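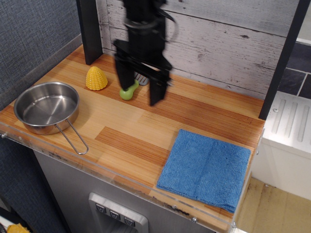

Favero Kitchen Bench with the two-finger gripper in motion above the worktop.

Favero Kitchen Bench for School Robotics
Supplied by the Hoso Schools Equipment Service

The Favero Kitchen Bench is a practice station for pupils and students who are learning to move everyday objects with a robot arm. It is intended for secondary schools, colleges and after-school clubs, and it is the bench on which the tabletop round of the Daza Student Challenge is run. Schools may buy it outright or take it on loan for a single term.

The bench is built around a toy kitchen unit with a wood-look worktop, a printed plank backsplash and a clear acrylic strip along the front edge. A two-finger gripper works over the worktop from above. The standard object set consists of a small stainless steel saucepan, a yellow toy corn cob, a toy spatula with a green handle and a grey slotted head, and a blue microfibre cloth.

The objects have been chosen to pose different problems. The saucepan has a thin wire handle, and a team must decide whether to take hold of the handle or the rim. The spatula is long and flat, so the angle of the fingers matters a great deal. The cloth is the hardest of the set for most beginners, and teams are advised to leave it until they are confident with the corn.

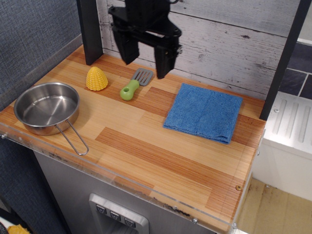 Use in lessons
The teaching notes divide the work into sessions of 55 minutes, allowing time for setting out and putting away. Teams of four are recommended. One student drives the arm, one resets the objects, one keeps the log and one watches the worktop and calls a stop when needed. Roles should change at each session so that every student has a turn at the controls.

Early sessions are concerned with approach only. Students bring the gripper to a point above a chosen object, open the fingers, and withdraw without touching anything. Lifting is introduced in the third session and placing in the fourth. Moving the cloth and folding it are set as separate exercises, and a team may be assessed on either.

Starting positions are given in the teaching notes as a plan of the worktop. Teachers are free to alter them, but the altered layout must be entered in the log before the first attempt. The front panel of the cabinet, with its row of three square buttons, is not used in the standard exercises.
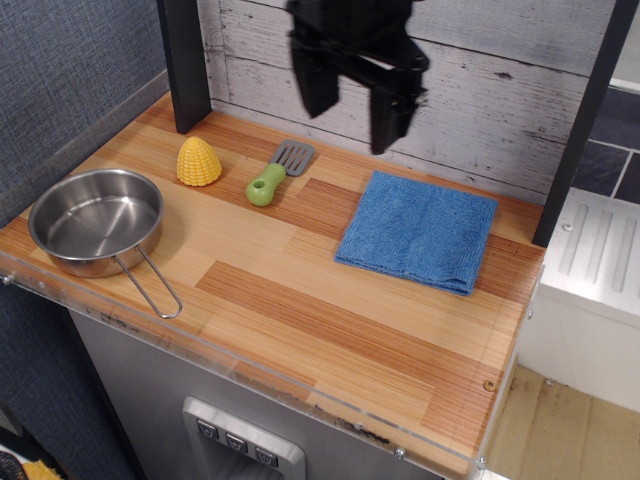
Keeping a log is a required part of the course. By the end of term each team is expected to have recorded 100 attempts, successful or otherwise, with a short note on where the fingers met the object and what was changed for the next attempt. Failed attempts carry the same weight in marking as good ones, provided that the note is clear.

Software
The bench is supplied with Zelex, a control program for classroom computers. Students may drive the arm by hand, save a set of positions, and play the movement back at a reduced speed. Older students can write their own routines and compare them with movements recorded by hand. Zelex does not need an internet connection once it has been installed. Log files can be exported as a plain table.

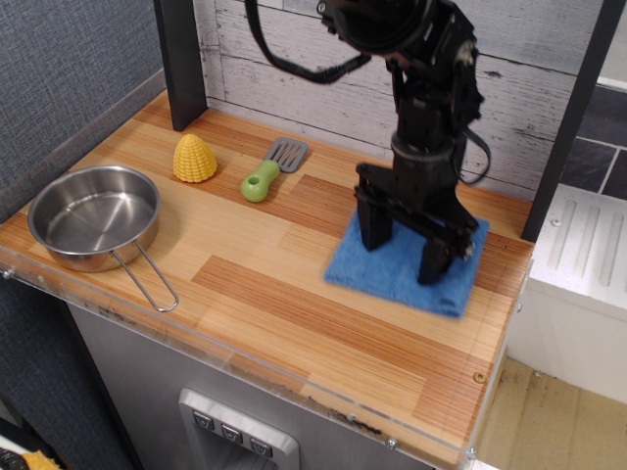
Hoso Schools Equipment Service

Notes on contact with the worktop
Lowering the fingers on to the cloth is a permitted movement and forms part of the cloth exercises. Teams should approach slowly and should check the height setting in Zelex beforehand. Pressing hard against the bare worktop is to be avoided - it marks the surface and may shift the zero position of the arm. If the zero position is lost, the start-up check must be run again before work continues.

Cables should be looked over at the start of each session to confirm that they hang clear of the fingers through the full range of movement. Students must keep their hands away from the worktop while the arm is powered. Resetting of objects takes place only after the driver has called a stop and the teacher or club leader has agreed.

Care
Wipe the worktop and the acrylic strip with a damp cloth kept for cleaning. The blue cloth in the object set should not be used for this purpose. Replacement objects can be ordered singly or as a set.

Loans and orders
Last year 39 schools took part in the loan scheme. Requests for the spring term should reach Hoso by the end of October, stating the number of teams and whether the school intends to enter the Daza Student Challenge. Benches on loan are delivered assembled - a clear floor space and a ground-floor entrance are required. Return dates are fixed when the loan is confirmed and can be extended only if no other school is waiting.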